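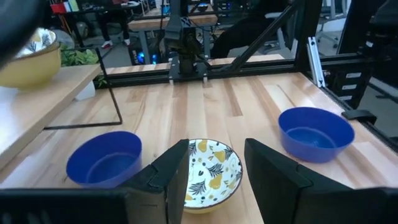

Yayra Yakubu writes that the second coat on her worktop stayed tacky for days, and asks whether the oil should have been thinned. It should not. Prustel oil is supplied ready for use, and tackiness is nearly always surplus oil left on the surface. Section 7 has been reworded to make the wiping stage clearer.

May
By Ikechukwu Eze

7. Oiling a wooden worktop

7.1 Sand the top with 120 grit paper, then 180 grit, working along the grain. Remove dust with a vacuum cleaner and a barely damp cloth. Leave until dry.

7.2 Stir the tin for two minutes. Do not shake it.

7.3 Pour a small amount on to a lint-free cloth and spread it thinly along the grain. Treat the end grain twice, as it takes up more oil.

7.4 Wait 15 minutes. Wipe off everything that has not soaked in, using a clean cloth.

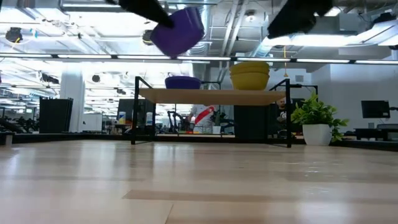 Change the cloth as soon as it begins to drag or leave smears. A top that still feels greasy after wiping has not been wiped enough.

7.5 Leave for 8 hours with a window open, then repeat steps 7.3 and 7.4. Two coats are sufficient for most indoor tops.

CAUTION: Oily cloths can catch fire by themselves. Soak them in water and lay them flat outdoors to dry before disposal. Do not leave them in a heap or put them in a closed bin.

NOTE: If a coat remains tacky after a day, rub it with a cloth dampened with fresh oil and wipe dry at once. Do not apply a further coat on top.
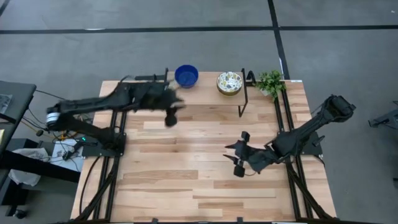
7.6 Colour should be checked on an offcut or on the underside before the first coat. Oil deepens the tone of all timber, though not evenly. On a top made up of strips, with pale and honey-toned pieces side by side as on the table shown, test one of each. The Bollulent clear grade darkens least.

7.7 Keep water and hot pans off the surface for 7 days after the last coat. Light use is permitted after the second day. For routine cleaning, see section 8.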